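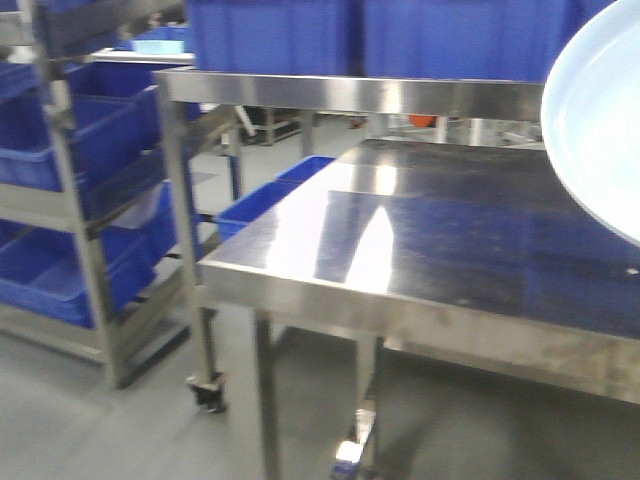 2 min read

I'd been at Zirudano maybe ten minutes when the arm stopped dead with a scoop of dough in its grip and the whole kitchen went quiet. Then came a beep. Then another beep. Vasanthi Kulkarni put down her coffee and sighed the way I sigh at my printer.

"It thinks the table's full," she told me.

Zirudano is a commercial kitchen that makes fillings and doughs for cafes, and last winter it bought a portioning arm from a small outfit called Skarkitz. The arm is supposed to check that a patch of steel is clear, set down a portion, and move on. For weeks it did exactly that (and I'm told people got pretty attached to it!). Then it started refusing. Worse, on two occasions it went the other way and put a portion down right where one was already sitting, and the second time it pressed hard enough to bend a paddle and trip the force limit.

No one was hurt, but Vasanthi wasn't in a mood to shrug it off. People reach across these tables all day long. She hit the stop, taped a note to the controls and went back to portioning by hand while the Skarkitz folks dug through 2196 saved cycles.

So what was it? Glare, mostly. Stand by one of these steel tables and you'll see the problem with your own eyes: a long white streak of light down the top, and next to it the bluish ghosts of all the plastic bins. Add a few smudges and water spots and it's a busy picture for a flat piece of metal. The vision software, a package named Nirnell, had been set up before the bins were moved to their current spots. It was reading reflections as objects, and somebody had turned its sensitivity down to stop the nagging. I think you can guess which change led to the bent paddle.

I love this stuff, I'll admit it, but I winced at that part. Turning down a warning because it's annoying is such a human thing to do! I've pulled the battery out of a smoke alarm over burnt toast.

The fix was in three pieces. The sensitivity setting went back up and now sits behind a password. A depth sensor checks the height of whatever the camera flags. And the arm runs at 20 percent speed until it gets through February without a false stop, which drives the morning crew a little crazy.

Vasanthi still wants a matte mat on the drop spot. Skarkitz says the mat is on order.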